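Laying a Bath Mat Flat: Tips Borrowed From a Robot Learning Study

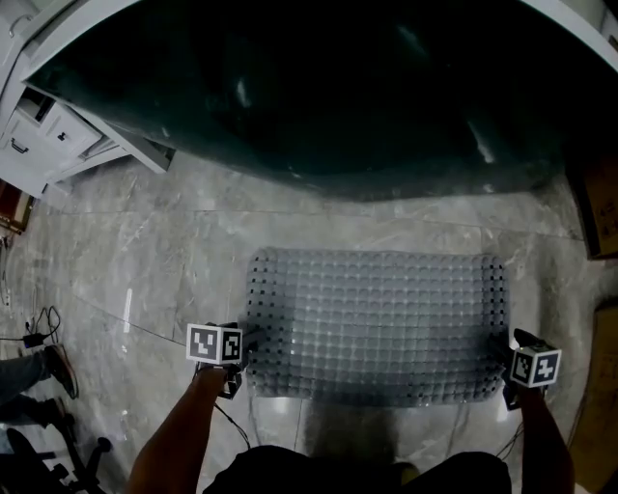 Bastian Frerichs wrote in to ask whether any of this matters to a person with two good hands and a slippery tub, and whether the part about corners holds for a mat that has been stored rolled up.

It does, on both counts. The tips on this page come out of the Greltine study, which set out to teach a two-armed robot to handle thin, floppy household things: mats, shelf liners, place mats, dish towels. The people doing the demonstrations worked with a gripper in each hand, so that every move they made was one the robot could copy. A gripper has two fingers and not much feel. Anything that works with one tends to work well for wet hands, stiff hands or rubber gloves.

What the study compared

The group recorded 200 demonstrations of laying a bumpy plastic mat on a hard floor. After throwing out the ones where tracking was lost, 179 were left. Half of the people were told to do it however they liked. The other half were told to take the two near corners first and keep hold of both until the far edge was down.

The robot trained on the second set laid the mat flat more often, and it needed fewer corrections. The first set had too many different habits in it. Some people started in the middle, some dragged from one side, and some dropped the mat and patted it. The robot picked up a little of each and finished none of them properly.

Tips that carry over to the house

Hold the two corners nearest you. Keep your hands level and as far apart as the mat is wide. If one hand gets ahead of the other, the mat skews and you end up starting over.

Put the far edge down first, then lower toward yourself. Air goes out under the near edge as you come down. Doing it the other way traps a pocket in the middle – the robot did this all through March before anyone changed the instructions.

Pinch the lip, leave the bumps alone. On a mat with raised domes, the fingers slide off the domes and the grip fails partway through. The flat margin at the edge is thinner and holds better.

Pull outward a little before letting go. A small tug with both hands takes out most of the curl. Let go of both corners at the same time.

If a corner lifts again, turn the mat over and lay it upside down overnight. Warm water also helps with soft plastic. Don't use boiling water.

For a mat that has been rolled, unroll it, then roll it loosely the opposite way and leave it for a few minutes. In the Greltine tests this was done by hand before each session, and the robot was never asked to do it.

Suction mats are a separate case. They need a clean, wet tub and a firm press on every row. The study did not cover them, and the Ostska follow-up only got as far as 7 trials before the mats were set aside for shelf liners.

Floor notes

Polished tile is harder than it looks. Light bouncing off the floor and off clear plastic makes the edge difficult to see, for cameras and for people. If you can't find the edge of a clear mat, slide a dark towel under it, find your corners, and pull the towel out last.

Grout lines are useful. Line the far edge up with one and you won't have to straighten anything afterward.

What is still open

The method has been tried on hard floors only. Inside a tub the sides get in the way of the elbows, and a robot arm has the same trouble. Kerr, the next round, is planned for 1,000 demonstrations with the mat going over a rim and down into a basin. Until then, the tub advice is the old advice: kneel beside it, far edge first, and take your time with the drain end.

Page last updated Sep 26, 2022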